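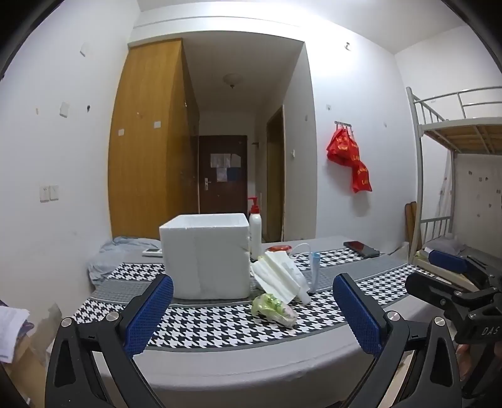

Section 6. Rules for recording with the hand-held grippers

Please read this section before the first session in a new room. It applies to all operators of the Tultdale set, with one gripper or with two.

6.1 Before recording

1. Check that the finger pads are clean and the screws at the finger joints are tight. Do not use a gripper with a loose screw.
2. Open the fingers fully and close them again, slowly, three times.
3. Choose the objects for the task. Leave the other things in the room as they are.
4. Remove from view any paper that shows a name, an address or a telephone number. If it cannot be removed, cover it.

Note: A bed or other soft surface is permitted. Soft surfaces move under the objects, so write "soft" in the session sheet.

6.2 During recording

5. Start each task with the fingers open and hold still for two seconds.
6. Keep the second gripper at your side until the task needs it.
7. Stop after 12 tasks and rest your hands.

Caution: Do not squeeze pump bottles or foam boxes with full force. Do not pull an object by its cable.

6.3 After recording

8. Return every object to the owner of the room.
9. If the display shows code 3030, the file was not saved. Repeat the task, and report the code to Ollham support if it comes again.

Revised Aug 5, 2020. Replaces the June version.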